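Soledad Lindgren has sold kitchen counters under the Olluva name long enough to have a speech ready, and I let her give most of it. Stone lasts a lifetime, she says. I ask whose.

"Well, the house's," she says. "You seal it and forget it."

The leaflet in her own showroom says to reseal every 2 years. She shrugs when I read it to her. "That's for people who cook a lot." The sealing visit costs $200, or $300 if the old finish has to come off first, and it isn't part of the price on the tag. I ask how many buyers know this when they sign.

"They can ask," she says. "Most of them want to talk about color."

She is more convincing on pattern. Busy flecks hide crumbs, she says, and plain white shows every coffee ring by noon. I believe her - my own counter is white. But hiding dirt and being easy to clean are different claims, and the brochure treats them as one. Lindgren reads the line again and says she didn't write it. 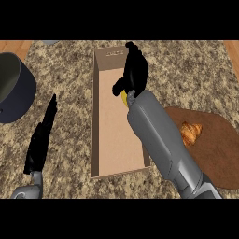

Marijke Aerts wrote in to say that she has had speckled granite for 30 years, has never paid anyone to seal it, and would like to know what the $200 is for.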